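デンデル谷農事日記 目録作成・保存事業 中間報告

助成元:ジャトイ文化基金 地域記録部門
実施団体:ブルロウ郷土資料室
報告の区分:第二年度・上半期

概要

デンデル谷の農家に残されていた農事日記を集め、目録を作り、傷んだものに手当てをして閲覧できる状態にする事業の中間報告である。対象となる日記はほぼ2000冊で、上半期の終わりまでに1478冊の目録カードを作成した。このうち補修が必要と判断したものは168冊である。目録の作成は計画どおりに進んでいるが、補修は遅れている。遅れの内容と下半期の進め方については、後の「補修」と「下半期の予定」の項に記した。

予算の執行はおおむね計画の範囲内に収まっている。費目の間で一件の振り替えをお願いしたいので、併せてご検討いただきたい。

事業の対象について

第一年度の報告書をお読みでない方のために、対象となる資料について簡単に説明する。

デンデル谷では、農業組合が毎年暮れに組合員へ日記帳を配る習慣が長く続いた。見開きの左側に日付と天気の欄、右側に作業と支出の欄があり、巻末には種苗の価格表と簡単な暦が付いている。多くの家では主人が書いたが、筆跡を見ると、妻や子が代わって書いた年も少なくない。書き方は家によって大きく違う。毎日一行だけ天気を書き続けた家もあれば、欄外まで使って隣家との水の貸し借りを記した家もある。

これらの日記は組合に返すものではなかったため、そのまま各家の戸棚や納屋の二階に積まれてきた。家の建て替えや離農のたびに処分され、すでに失われたものも多いと思われる。本事業の出発点は、レンドモント集落で廃棄される予定だった一軒分の日記を当資料室が引き取ったことである。その後、谷の各集落に呼びかけ、寄贈または寄託の形で受け入れを続けてきた。

寄贈と寄託の区別は家ごとに書面で確認している。寄託の日記については、期間の満了後に返却するか延長するかを改めて相談することになっており、目録にはその旨の欄を設けた。

受け入れの状況

上半期の新たな受け入れは、主に谷の上流側の集落からであった。第一年度は下流側が中心で、上流側からの申し出は少なかった。春に上流の集会所で説明会を開いたところ、その場で日記を持参した家が何軒かあり、その後も問い合わせが続いた。説明会では、日記に書かれた借金や病気、親族の不和などを誰が読むことになるのかという質問が多く出た。これは当然の心配であり、当方の説明資料ではその点の記述が足りなかった。説明会の後、閲覧制限の仕組みを一枚にまとめた紙を作り直し、以後の受け入れではこの紙を先に渡している。

受け入れた日記は、まず資料室の北側の部屋に置き、虫とかびの有無を確かめてから書庫に移す。夏の間は湿度が高く、この部屋での待機が長引いた。除湿機を一台追加で借り、待機期間は元に戻った。借用の費用は消耗品費の中で処理している。

箱の表には受け入れ番号と集落名だけを書き、家の名前は書かないことにした。第一年度は家の名前も書いていたが、作業室に来客がある日に目に触れるおそれがあるため改めた。古い箱もすべて書き換えを終えている。
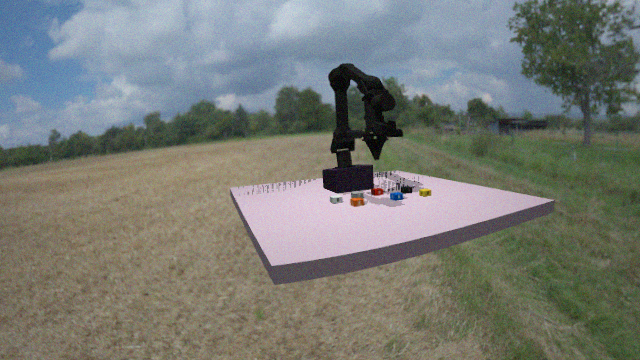
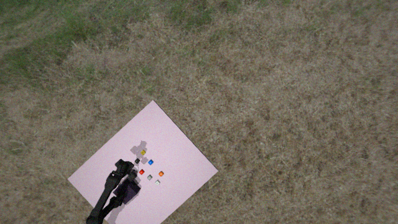

報告者 デジェー・オルバーン(ブルロウ郷土資料室 農事日記事業担当)
9月14日提出

目録の作成

目録カードには、受け入れ番号、集落、記録された年、書き手(分かる場合)、記載の密度、内容の特徴、状態、閲覧の可否を記入する。第一年度の途中まで「記載の密度」は担当者の感覚で書いていたため、人によってばらつきがあった。上半期の初めに基準を決め、一か月のうち記載のある日がどの程度かによって四段階に分けることとした。すでに作成したカードも、この基準でつけ直している。つけ直しには予想より長くかかり、春の終わりまで新しいカードの作成が進まなかった。夏に入ってからは作業が順調で、結果として計画の冊数を満たした。

書き手の判定は、分からない場合には「不明」とすることを徹底した。表紙に主人の名前があっても、中の筆跡が途中で変わる例が多い。第一年度のカードには表紙の名前をそのまま書き手としたものがあり、疑わしいものには印をつけた。印のついたカードの再確認は下半期に行う。

内容の特徴の欄は、検索の手がかりになる語を選んで書く。語の選び方については、ブルロウの農業高校で土壌を教えている先生方に見ていただき、作物名と農具名の表記をそろえた。谷では同じ道具を上流と下流で違う名で呼ぶことがあり、日記の表記をそのまま残したうえで、代表となる語を別に添えている。特に草刈りと干し草に関する語は種類が多く、草を広げる、返す、寄せる、積む、覆うといった作業にそれぞれ別の動詞が当てられている。これらは一覧にまとめ、目録の付録とする予定である。

年の特定が難しいものもある。日記帳を前年の余りで済ませた家があり、表紙の年と中身の年が合わない。曜日の記載、大雪や洪水など他の家の日記にもある出来事、巻末の価格表への書き込みを手がかりに判定した。それでも決められないものは候補の年を並べて書き、一つに絞らないことにした。

天候記録の抜き出し

申請書では、目録作成と並行して天候欄の抜き出しを試みるとしていた。上半期は試行として、記載の密度が最も高い家の中から2軒を選び、霜、初雪、雪解け、干ばつに関する記述を表に写した。一軒は下流の川沿い、もう一軒は上流の斜面にある家である。

写してみると、記述の意味をそろえることが思ったより難しい。「霜」とだけあるときに、朝の畑に白く降りた霜を指すのか、作物に被害が出た霜を指すのかが読み取れない。下流の家では被害のあったときだけ書いているらしく、上流の家では見たものをそのつど書いているらしい。両者を同じ表に並べると、上流のほうがはるかに霜が多いように見えてしまう。当面は表を家ごとに分け、比較はしない方針である。

干ばつの年の記述は、ほかの年と様子が違う。天気の欄が空白のまま何日も続き、作業の欄に水汲みの回数だけが並ぶ。草が枯れて家畜を早く売ったという記述も、同じ時期に複数の家の日記に現れる。こうした年については、天気の欄だけを抜き出しても実情が伝わらない。作業と支出の欄も合わせて写すよう、手順を改めた。

この試行の表は、まだ外部に出せる段階にない。気象の専門家からの照会が一件あったが、手順が固まるまで待っていただくようお願いした。

補修

補修が必要なものの多くは、綴じの外れと表紙の欠損である。納屋に置かれていたものには、鼠のかじり跡や、湿気で頁どうしが貼りついたものもある。貼りついた頁は無理に開かず、別の箱にまとめて置いている。

遅れの原因は二つある。一つは、委託を予定していた製本工房が春に移転し、しばらく仕事を受けられなかったことである。工房は夏の半ばに再開し、現在は少量ずつ引き受けてもらっている。もう一つは、当方の見積もりの甘さである。申請の時点では、綴じ直しだけで済むものが大半と考えていた。実際には、綴じ直しの前に紙の補強が必要なものが多く、一冊にかかる時間が長い。

このため、補修の順序を見直した。これまでは受け入れの順に出していたが、今後は、頁が脱落するおそれのあるもの、閲覧の希望が出ているもの、その他、の順とする。表紙だけの欠損は急がず、中性紙の封筒に入れて保管する。封筒での保管は補修の代わりになるものではないが、取り扱いによる傷みは当面防げる。

日記に挟まれていた紙片の扱いも決めた。種苗店の領収書、手紙、押し花、薬の処方、子どもの絵などが多くの冊に挟まれている。紙片は取り出さず、薄紙を添えて元の頁に残すのを原則とした。金属の留め具がついているものは、錆が移るため留め具だけを外す。押し花は頁に色が移っている例があり、これについては工房の意見を聞いてから決める。

閲覧と利用

資料室での閲覧は、目録が済み、かつ制限のないものに限って春から始めた。利用者は谷の住民が中心で、自分の家や親戚の家の日記を見に来る方が多い。家の日記を読んだ方から、書かれている人物や畑の名について教えていただくこともあり、その内容は本人の了解を得てカードの補記とした。

閲覧の申し込みは、当初、来室の前日までとしていた。しかし書庫からの取り出しと状態の確認に時間がかかり、当日に用意が間に合わないことが続いたので、現在は三日前までにお願いしている。この変更について苦情はなかったが、遠方の方には不便をかけていると思われる。

撮影の希望も増えている。個人の利用に限り、光を当てない条件で認めている。出版や展示に使いたいという場合は、寄贈者または寄託者に当方から連絡し、書面で承諾を得る。上半期に一件、地元の学校の文集に引用したいという申し出があり、この手順で承諾を得た。

レンドモント集落では、夏に読み合わせの会を開いた。古い筆記体に慣れた年配の方が声に出して読み、若い方が書き取る形である。読み進むうちに畑の境や水路の話になり、予定の時間を大きく過ぎた。会で出た話は録音せず、書き取りの余白に要点だけを記した。録音を望む声と望まない声の両方があったため、次回は参加者に事前に意向を聞く。

人員と体制

目録作成の担当者一名が夏に退職し、後任が着任した。引き継ぎの間、作業の速度は一時落ちたが、現在は回復している。後任は古文書の読解の経験があり、筆跡の判定を主に任せている。

作業の手引きは、これまで口頭で補っていた部分が多かった。引き継ぎを機に書き直し、判断に迷った例とその結論を末尾に加えた。手引きは随時直しており、必要であれば最新のものをお送りする。

予算の執行

人件費と保管用品の費用は計画どおりに執行している。旅費は、上流の集落への訪問が増えた分だけ計画を上回る見込みだが、下流への訪問が減るため、年度全体では収まると考えている。

補修の委託費は、工房の休業により上半期の執行が少なかった。一方、紙の補強を当方で行えるものについては資料室内で進めたく、そのための和紙、糊、重し、作業台の敷物などの購入が必要である。委託費の一部を消耗品費に振り替えることについて承認をお願いする。振り替えの内訳は別紙に記した。承認が得られない場合は、現在の消耗品費の中で買える範囲にとどめ、残りは来年度に回す。

領収書の綴りは資料室に保管しており、求めに応じて写しを提出する。

課題

閲覧制限の期間について、家によって希望が大きく異なる。書き手の存命中は非公開とする家、孫の代まで待ってほしいという家、すぐに公開してよいという家がある。現在は各家の希望をそのまま受け入れているが、制限の種類が増え、目録上の管理が煩雑になっている。いくつかの型に整理し、その中から選んでいただく方法を検討している。すでに受け入れた家の条件を当方の都合で変えることはしない。

隣家の事情が書かれている場合の扱いも決まっていない。日記を寄贈した家が公開を認めても、書かれた側の家が望まないことがありうる。上半期にそのような申し出は受けていないが、読み合わせの会を続ければいずれ出てくる問題である。他地域の資料館がどう対応しているか、照会の手紙を出した。返答はまだない。

書庫の空きも少なくなってきた。残りの受け入れ予定分は収まる見通しだが、その後に申し出があっても置く場所がない。新聞の古い綴じ込みを別棟に移せば棚が一列空くため、資料室の管理者と相談している。別棟は冬に暖房がなく、新聞にとってよい環境とは言えない。

下半期の予定

残りの目録カードの作成を年度末までに終える。書き手に印のついたカードの再確認は、冬の間にまとめて行う。

補修は、新しい順序に従って工房へ出す。工房とは月ごとに受け渡しの量を相談することとし、まとめて預けることはしない。貼りついた頁のあるものは、工房の職人に一度資料室に来てもらい、手をつけるかどうかを冊ごとに決める。

天候記録の抜き出しは、新しい手順で同じ二軒の分をやり直す。対象の家を増やすかどうかは、その結果を見てから判断する。

上流の集会所で二回目の説明会を開く。時期は農作業の一段落した後とし、場所は集会所の都合を確認中である。干し草の語彙の一覧は、この説明会に下書きを持参し、上流での呼び名に誤りがないか見ていただく。

添付
一 目録カードの記入例
二 閲覧制限の説明書(改訂版)
三 補修の順序に関する内規
四 費目振り替えの内訳

本報告についての問い合わせは、ブルロウ郷土資料室の農事日記事業担当までお願いしたい。月曜は閉室のため、返信は翌日以降になる。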